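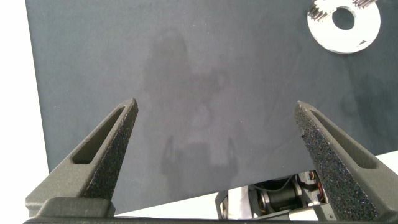 Prepared by Skodach Machine Safety, inspection desk — March, revision 2

Pre-acceptance inspection checklist
Product: Geagea bench cell, gear assembly package
Supplier: Prurnport
Site of inspection: Grurlow, ground-floor assembly room
Status: conditional, see open items

Scope
This checklist covers the Geagea cell as offered on a 35-day trial: arms, grippers, cameras, work mat and the gear part set. It does not cover the supplier's remote support service or the parts feeder, which was not delivered. Each item is marked Pass, Fail, Comment or Not checked. A Comment does not stop the trial but needs a written reply from the supplier before purchase.

Section 1. Placement and surroundings

1.1 Bench level and fixed to the floor or wall.
Pass. Four floor anchors, all tight.

1.2 Reach of each arm marked on the bench or floor.
Fail. The manual gives a drawing but the delivered bench carries no marking. Tape will do for the trial. A permanent line is needed for purchase.

1.3 Emergency stop within reach of the operator's chair.
Pass. The button is on the left side of the bench. Cable length is 200 cm, enough to move it to the right for a left-handed operator.

1.4 Work mat flat, no curled corners.
Pass. The mat is dark and matte, which gives good contrast with white plastic parts. It is not fastened. See 4.2.

1.5 Lighting even over the work area.
Comment. The arms throw their own shadow on the mat close to the gripper. Supplier to state whether this affects part finding.

Section 2. Grippers and fingers

2.1 Fingers free of cracks, chips and sharp edges.
Pass. Checked by hand with power off. Fingers taper to a point and the tips should be treated as a poke hazard when the arm is at face height. A seated operator's face is at that height in the parked position. Supplier to offer a lower park position.

2.2 Gripping faces clean and fully attached.
Pass. The rough face holds fine dust. Brush at every shift change. Do not use solvent until the supplier has confirmed the material in writing.

2.3 Closing force within the limit stated in the manual.
Not checked. No force gauge was on site. Carry forward.

2.4 Fingers open fully on stop command.
Comment. Fingers hold position on emergency stop and open only on reset. The manual says the same on page 179, but the quick-start card says they open. Correct the card.

2.5 Small plastic gear can be approached from above with fingers open and without touching the mat.
Pass at slow speed. Clearance to the mat is set in software and was not changed during the inspection. Repeat at normal speed during the trial. 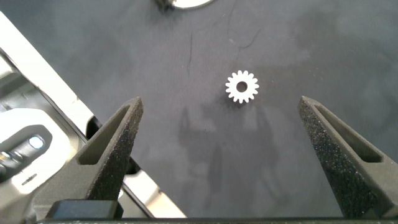

2.6 Wiring at the gripper base protected from rubbing.
Comment. Thin wires run close to moving parts on one of the grippers. No damage found. Ask for a sleeve or a clip, and add the spot to the weekly check.

2.7 Gripper mounting screws marked with witness paint.
Fail. No paint on any of them. Simple to fix on site; supplier to supply the torque value, which is missing from the manual.

Section 3. Part set and assembly task

3.1 Parts free of burrs.
Comment. The plastic gears are clean. The metal gears have pointed teeth that catch on thin gloves. Use cut-resistant gloves for loading or load with bare hands and care. Cotton gloves are not to be used at this bench.

3.2 Base plate rests flat and does not rock.
Pass. The plate is a white disc with a centre hole. It sits straight on the mat with no fixture under it.

3.3 Plate stays in place while gears are added.
Comment. With no fixture, the only thing holding the plate is its weight and the mat. Both gears on the plate sit close to the rim, and the left one overhangs it. A push on an overhanging gear could tip the plate. We suggest a shallow nest or two locating pins. The supplier sells the nest as an extra; in our view it belongs in the base package.

3.4 Free peg can be seen by the operator from a seated position.
Pass. The short peg stands near the bottom of the plate, on the operator's side. It is easy to catch with a sleeve. Sleeves rolled or cuffed at this bench.

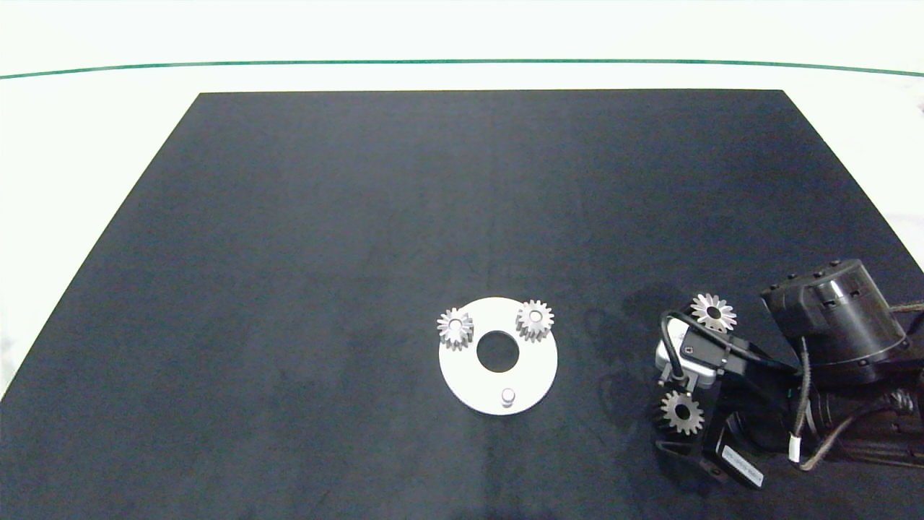
3.5 Gripper carries no loose part outside the fingertips when the arm moves.
Fail. One gear is at the fingers and a second shows higher up on the gripper hardware. Anything resting above the fingers can drop when the wrist turns. The written procedure must tell the operator to stop the cell and look over the whole gripper, including behind the camera housing, before each run. Eye protection required until this item is closed.

3.6 Dropped parts can be recovered without entering the reach of a live arm.
Fail. A gear that rolls to the far side of the mat cannot be reached safely. Stop, lock out, then pick up. Supplier to add this to the operator card.

3.7 Labels on moving parts readable.
Comment. The white label on the gripper finger has small print and cannot be read from the chair. If it carries a warning, it needs to be larger or repeated on the bench.

3.8 Cables on the arm have enough slack at full wrist turn.
Pass. The braided cable and the black loop over the gripper were both watched through one full slow turn. No pull and no snag. The loop is tall enough to hook on a hand-held tool — keep tools off the mat while the arms are powered.
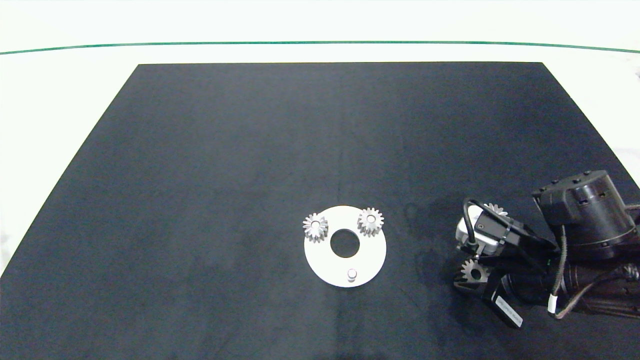
HOUSEKEEPING AND UPKEEP

4.1 Mat brushed before each session.
Comment. Faint marks and smudges show on the mat near the gripper. They are harmless to the operator. The supplier should say whether marks can be mistaken for parts by the cameras.

4.2 Mat fastened at the corners.
Fail. Low-profile clips or double-sided tape are both acceptable.

4.3 Camera lenses wiped with a dry cloth, power off.
Not checked. No cloth supplied and no interval given in the manual.

4.4 Indicator lights explained in the manual.
Comment. The green light at the gripper is listed. The white light on the arm is not. Operators need to know which one means that the arm may move.

4.5 Metal gears stored in a closed tray after use.
Pass. Tray supplied, lid fits.

OPEN ITEMS BEFORE PURCHASE

Supplier to close: 1.2, 2.7, 3.5, 3.6, 4.2.
Supplier to reply in writing: 1.5, 2.1, 2.2, 2.4, 2.6, 3.1, 3.3, 3.7, 4.1, 4.4.
Skodach to check at the next visit: 2.3, 4.3, and a repeat of 2.5 at normal speed.

The trial may start once reach is taped on the bench and the gripper look-over in 3.5 is written into the operator card. Slow speed only until 2.3 has been measured.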